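Section 5: First-Time Setup of Your Cimlow Countertop Water Filter

Good news first: this is the easy part! If you've already unpacked everything and washed your hands, you can have clean-tasting water before your lunch break is over. Read the whole section once before you start, then come back to step 1 and work through it at your own pace.

Before you begin

You will need a clean towel, a large bowl or bucket, and the white rubber washer from the small parts bag. No wrench is needed, and please don't use one. Every joint on the Cimlow is made to be closed by hand.

Note: The filter works with cold tap water only. Hot water can damage the cartridge, and a damaged cartridge has to be replaced.

Preparing the cartridge

1. Take the cartridge out of its sealed bag. Leave the paper label on until step 4 so you can tell the top from the bottom.

2. Stand the cartridge upright in the bowl and cover it with cold water. Bubbles will stream out right away, and they're fun to watch.

3. Let it soak for 30 minutes. Turn it over once, halfway through.

4. Lift it out, shake off the extra water and peel away the label.

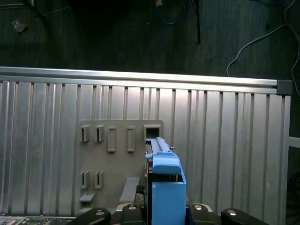 5. Unscrew the filter lid and lower the cartridge in with the arrow pointing down. Give it a quarter turn to the right until you feel it click. If it won't click, lift it out and try again — forcing it can crack the collar.

6. Wet the lid seal with a drop of water (never oil or petroleum jelly) and screw the lid back on. Hand-tight is plenty.

Connecting to the faucet

7. Remove the aerator from your kitchen faucet. It's the little screen at the tip, and most of them come off with a few turns. A rubber jar opener is great for stubborn ones.

8. Drop the white washer into the adapter, flat side up, and screw the adapter onto the faucet.

9. Push the hose onto the adapter until the blue ring is hidden. Tug gently to check that it holds.

Caution: Do not attach the filter to a pull-out spray faucet. The hose inside a spray head isn't built for the back pressure and may leak under your sink.

If your faucet has an unusual thread, the Andano adapter set covers most of the older sizes. For faucets with no thread at all, look at the Sivano clamp kit in Section 9.

The first flush

10. Turn the cold water on slowly. The first water will look gray. That's fine carbon dust from the cartridge, and it's harmless.

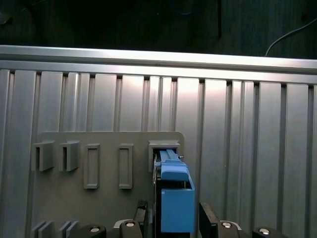
11. Keep the water running for 5 minutes and let it all go down the drain. If you'd like to save it, let it cool your conscience by going on the houseplants — they don't mind the dust one bit.

12. Turn the water off, wait for the spout to stop dripping, and check each joint with a dry finger. If you find a damp spot, undo that joint, reseat the washer and close it again.

13. Fill a glass and taste it! If it still looks cloudy, flush for another minute or two.

Setting the reminder dial

The dial on the lid counts days. Turn it to 60 if your household fills several pitchers a day, or to 100 for one or two people. When the pointer reaches zero, order a new cartridge and repeat steps 1 through 13.

Note: After a vacation, flush the filter for one minute before drinking from it.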